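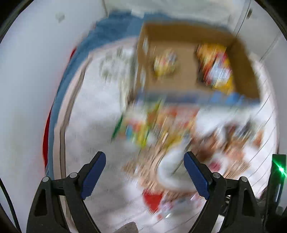

Packing bench, white cloth down, two packets in the box and the rest still out in front of it.

2025-07-12, packing bench, Moltholm

Quiet in the building today, so I had the long bench to myself until Su-chen came in after lunch, and I'm writing it all down while the kettle goes because last time I left it until the Monday and could only remember the cake.

We are still on the mixed packet box for Dreltier. The question hasn't changed since April: what order do the packets go in so that the box closes flat, opens nicely and doesn't arrive with everything slumped in one corner. I'd thought we had more or less settled it with the old cartons, but the new ones with the blue printing on the edge are a different shape inside and most of what I wrote on page 91 needs reading with that in mind. Laurinda, if you are using that page as your guide, please have a look at the pencil notes I've put in the margin.

Cloth first. I've gone over to the white cloth for good, I think. On the bare bench the shiny packets skate about when you reach for one, and you end up chasing the small ones into the gap by the wall (Lertchai fished one out from there in spring, rather the worse for wear). On the cloth they stay more or less where you put them, and against white I can find the one I want without turning everything over. It does ruck up at the front if you lean on it. I tried clipping it to the bench and the clips got in the way of my sleeve, so now it just hangs over the front and I smooth it out between boxes.

Box at the back, packets spread in front. Gunnel prefers hers at the side and she is very quick that way, so I am not laying down the law, but with the box beyond the packets I found I was picking up and setting down in one forward movement and my shoulder was a good deal happier by the end of the morning. Open side towards me. The walls throw a fair bit of shadow on the inside, particularly on the right, and a dark packet pushed down into that corner is easy to lose sight of. We ought to try the lamp from the sewing table, if Nhàn can spare it.

Order of packing. I did three runs.

Run one was large packets first, all laid flat on the floor of the box with the small ones on top. It looks lovely and orderly for the first layer and then goes wrong, as the small ones slither down the sides the moment you pick the box up. Closed all right. Opened badly, with all the little ones standing on end round the edges like people at a dance who don't know anybody.

Run two was small ones first. I had hopes of this. The small packets make a sort of bed and the large ones ought to sit on it, but they rock, and the lid came up proud on one side. I pressed it down and it came up again. I pressed it down a second time and thought about Dreltier's customers pressing it down, and stopped there.

Run three was Gunnel's suggestion from last week: start with a large one leaning up against the right wall and a small one on the floor to the left of it, with bare card between them, then fill the middle from the cloth. It felt wrong to leave a gap at the bottom on purpose, but the gap gives the next packet somewhere to go, and that one holds the leaning one up. This was comfortably the best of the three. I turned the closed box through 90 degrees each way, set it down again and opened it, and the leaning packet was still where I'd put it. There was a bit of settling towards the front, nothing I'd mind receiving.

Su-chen repeated run three from my notes without my saying anything, which was a good test of the notes. She asked two things. First, does it matter which large packet goes against the wall? I hadn't thought about it. She tried it with one of the stiffer ones and it was steadier, so I've added that to the instructions. Second, what I meant by "fill the middle kindly". I meant don't shove. I've changed it to "don't shove".

A word about colour, although it isn't strictly our business. Urban, who are doing the printed insert, would like the box to look cheerful when it's opened, and I do see their point. Nearly all the packets are loud, reds and oranges and yellows, and when two of the same sort end up side by side they run into one big blotch. Su-chen's thought was to keep similar ones apart by at least one packet of something else. It takes a moment longer at the start and then your hands get used to it. I'd like Nhàn's opinion before it goes into the instructions, as she will be the one teaching it to the people at Kivinstead and she knows what will stick and what will be forgotten by Wednesday.

Things I got wrong. I started run two with the cloth rucked under the front of the box, so it was sitting at a slight tilt, and I didn't notice until I was nearly finished. It may have something to do with the lid. I don't believe it was the whole story, but in fairness to the small-first people (Lertchai) it should be done again on a flat cloth. I also forgot to write down how long each run took. Su-chen thinks run three is slower to begin and quicker to finish and I agree with her, though neither of us looked at the clock.

Void fill. We have 200 mm strips of crumpled paper left over from the last job and I tried one laid across the top of run three. It stops the settling, and it also hides all the packets when the lid comes up, so you get a faceful of brown paper. Perhaps half a strip, down the front only. I've put the bag of strips under the bench on the left, please don't throw it out, it looks like rubbish but it isn't.

To do:
Small-first again with the cloth properly flat (me, and Lertchai to watch so he can't say I cheated).
Lamp over the box, ask Nhàn.
Half strip of paper at the front, run three only.
Time everything this time. There is a clock on the wall and we should use it.
Ask Dreltier whether the blue edge is meant to face the customer on opening. I've been packing with it nearest me and it reads as the front, but they haven't told us.

I've left the packets on the cloth with the tea towel over them, so whoever is in next can start straight off. The biscuits in the tin are Gunnel's and she says to help yourselves.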